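**Ticket: monitor mix dropping out on the Lunditz desk**
Status: open (still!)
Venue: Dirkthorpe Hall, main room

Hi again. You asked for more detail on the dropouts, so I've written up the whole weekend while it's fresh. Sorry in advance for the length, I've had a lot of coffee.

**Background.** I do sound for Nông, who are a 12-piece when everybody turns up (horns, two percussionists, a singer who never stands still). We run front of house and all the in-ears off one Lunditz desk, with the Sellura stage box at the drummer's feet. Room holds 300 and it was pretty much chockers.

**What happens.** Ears go dead for a second or two, then come back with a nasty click. Front of house is fine the whole time, so the punters had no idea, but the trumpet player gave me a look I won't forget in a hurry. It only hits the monitor sends, mostly in the loud numbers.

**Friday soundcheck**
- Swapped the network cable between desk and stage box. Same dropouts.
- Moved the in-ear transmitters further from the lighting dimmers. Same again.
- Rebooted the lot in the order your manual says, stage box first. Good as gold for one song, then bus 13 dropped right in the middle of the sax solo.

**Friday, the gig**
- Put the horn section on wedges for the second set and left the rhythm section on ears. Fewer dropouts, but the stage got so loud the singer was pitching off the snare, poor thing!
- Log on the desk shows "clock slip" each time somebody called out a dropout. I've attached the export. It's 2000 lines, most of it me muting things.

**Saturday arvo**
- Set the desk as clock master and the stage box to follow. They'd both been on auto, which I reckon is left over from when the support act loaded their own show file.
- Ran the whole first set with the band. No clicks, no slips in the log.
- Then I recalled our saved show and it flipped straight back to auto. Bugger.

So I think I've found the fault but not the fix. My questions are: is the clock setting stored inside the show file, and can I lock it so a scene recall leaves it alone? I couldn't find a recall-safe option for it in any of the menus, and I did go looking on both the desk and the tablet app.

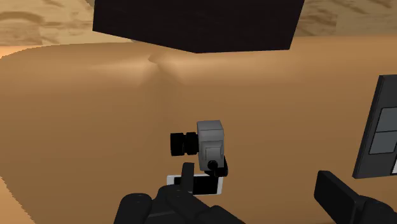
We're loading in again on Thursday at 4 pm, so if there's a newer firmware you want me to try, please send it through before then and I'll have time to give it a proper run without the band standing there waiting. Otherwise I'll just set the clock by hand after every recall and keep a spare wedge near the trumpets. Cheers!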